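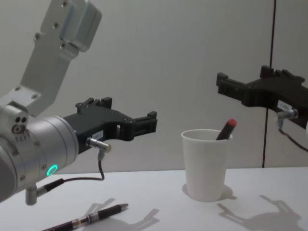 Last changed: 2020-03-04

Filed under: Talks and handouts / Office supplies

Pens, cups and shared tables: speaker notes
Tamsin Doolan, for the Dralham office staff meeting

Opening

Say hello, thank Nandi Tshabalala for the room. Ask who had to borrow a pen this morning. Wait for hands.

First slide is a paper cup with a marker in it and a pen still lying on the table. Leave it up while people sit down. The talk is about that pen.

We order pens by the box, 144 to a box. In July we opened a new box at Dralham and it was gone before the next order came in. The Lorkov office is smaller and did the same. I went through the drawers at Lorkov with Rostislav Zeman and we found 23 pens in one drawer under a stack of old forms. Most of them wrote fine. So the money is a small part of this. The larger part is people getting up from a table to look for something that should be on it.

Why a paper cup

We tried the desk trays first (the Kratochvíl ones, gray, with the sliding lid). People put mail in them. Then keys, then batteries. A cup is too narrow for mail.

Points to make:
- Paper cups cost next to nothing and can be thrown out when they get inky.
- White, so a marker stain shows and you know to change the cup.
- A paper cup is light. With only one tall marker in it, it can tip. Put a few coins in the bottom.
- Stand it toward the middle or back of the table, clear of elbows.

Next slide is the cup standing on a white table. Ask the room whether they would put it there or closer. Someone will say closer. Let them argue for a minute, then move on. 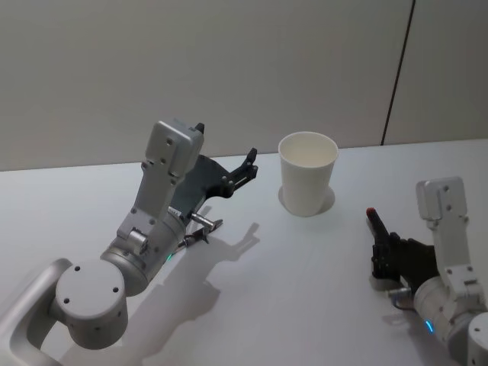
What goes in, and which way up

Pens go in tip down. Markers go in cap down too, so the ink stays at the writing end. Čestmír Paulík disagrees about ballpoints and will probably say so. Fine, take it as a question.

Keep markers and pens together. I used to split them into two cups and gave up within a month. The second cup always ended up with coffee in it.

Pick up a pen from the front table while talking. Scribble on the pad. If it skips, it goes in the trash, not back in the cup. Do this with a second pen so they see how quick it is. 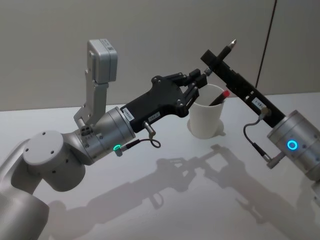

A pen that skips will be put back by the next person as well, and the one after that. At Mullance they tested everything in the supply closet over one lunch break and threw out over 40 pens. Vratislav Kolář has the bag if anyone wants to see it.

Caps: if a cap is missing, throw the marker out. Don't save it for later.

End of the day

Clear the table down to the cup. Anything lying flat gets picked up and put in. It takes less time than pushing the chairs in, and whoever leaves last does both.

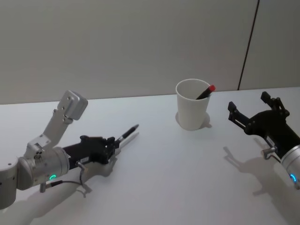

Leave the cup where it is overnight. When it gets moved to a shelf, it stays on the shelf.

Questions. If there are none, ask Nandi about the whiteboard markers in room 123, she has a separate order for those.

Hand out the cups at the door. Coins are in the envelope.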